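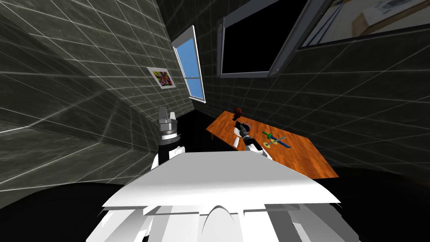
Genalyn Baluyot wrote under my last post that I should stop translating in my head before I speak, and that after so many years in Iltdale I have no excuse. She wrote it kindly, with a smiling face at the end. I read it in the bus and I was a little offended, and then I thought about it for the whole week.

She is right that I do it. When the woman in the bakery asks if I want the bread sliced, I first hear the question in English, then I say it to myself in my own language, then I prepare the answer, and then I carry the answer back. It takes perhaps two seconds. Two seconds is very long when people are standing behind you with their coins ready.

I moved here when I was 30. At this age you are already a finished person in your first language. You have your jokes, you have your way to complain, you know how to be polite to an old man and how to be impolite to a bad driver. In the new language you start from zero. For the first year I think my colleagues at Hutis believed that I was a quiet person. My sister laughed very much when I told her this on the phone.

The small words gave me the most trouble. I learned long words quickly, they are often similar in several languages and they sit still. But "get" does not sit still. Get up, get over, get by, get away with. I had a notebook for these, a blue one, and when I counted the entries last winter there were 1119, and I am sure I use fewer than half of them. "Put up with" I wrote down three times on different pages, because each time I believed it was new.

In August I started to read aloud in the evening, for half an hour, after the dishes. This was an idea from Hamdia Alemneh, and I did not expect much from it. I read anything: a novel from the library, the instructions for the rice cooker, the letter from the Skitix company about the new water meter. The letter was quite difficult! It had one sentence with so many commas that I had to take a breath in the middle of it and begin again.

What I noticed is that my mouth is slower than my eyes. With the eyes I can jump over a word that I do not know well, and I don't even feel that I am jumping. With the voice I must stop in front of it. I found out in this way that I have been saying "vegetable" with four parts for many years. My neighbor says it with three. I have asked two more people and they also say it with three, so I have changed it, but I still write it with all its letters of course.

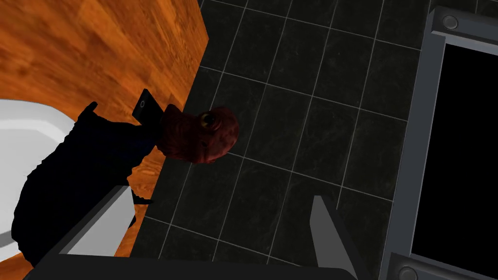
Do I dream in English now? Sometimes, and mostly when the dream is about work. Family dreams stay in the old language. My mother has never spoken a word of English in any of them, and if she did I think I would wake up.

There was one evening last month that I want to write down here so that I keep it. I was walking home on Goel Street with a heavy bag, one handle broke, and the onions went over the sidewalk and some of them into the road. I said something out loud. It was not a nice word, and it was an English one, and it was there before I could look for it. A man with a small dog helped me to pick up the onions and said "Well, that's a pain," and I said "It really is." I was almost at my door when I understood that I had not translated anything.

The next morning in the bakery it was the two seconds again. Sliced or not sliced. I said "Sliced, please," and my face was warm.

Genalyn, I do try. I am now at page 6 of a new notebook, a green one, and on the first line I wrote "put up with," with a star next to it so that I will not write it again. If some of you also read aloud at home, please tell me what you are reading. My library novel is nearly at its end and I would like the next one to have short chapters and not too many people in it.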